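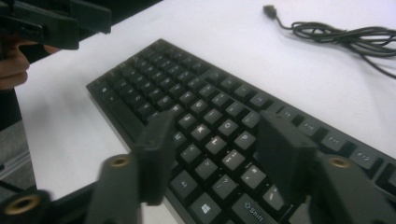

I read through the rest of the Flindadico donations list last night, all 2116 lines of it, and I think we need to slow down before we send the letter. The company did give to three candidates for the state house, but one of the checks was to a political committee that also backs the other side. The file also uses a semicolon between the donor name and the amount, the one that shares a key with the colon next to L, so if you open it in a spreadsheet set for commas you get everything in one column. I think that is how we ended up with two different totals.

Flurina Egger wrote:
> I added up the Flindadico money and got 55 separate
> gifts since the last primary. Kang got 27 of those.
> My feeling is we should ask people to stop shopping
> at the Zirkex stores until they answer us. We have
> 600 names on the pledge already. Can we get the
> letter out before the October meeting?

I get 55 as well, so we agree on the gifts. Where we differ is the dollar amount, and I would not put a dollar amount in the letter until two of us have the same one.

On the boycott, I'm not against it, but Zirkex is only part owned by Flindadico and the store managers have no say in who gets a check. I'd ask for a meeting first and give them two weeks. If we call for a boycott in the first letter we have nothing left to put in the second.
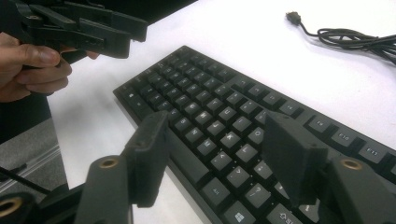
The draft is in the Flundo folder under "letters". Please make changes in that copy and don't mail me your own version, I had four of them last time and lost a paragraph from one. In my editor F11 makes the page fill the screen, it's up on the top row just past F10, and the long second paragraph is easier to check that way. Flurina, the line about Kang's vote on the permit bill needs a source. I remember the vote but I can't find the roll call.

Also, the pledge list still has some people on it twice. I'll go through that tonight after 8.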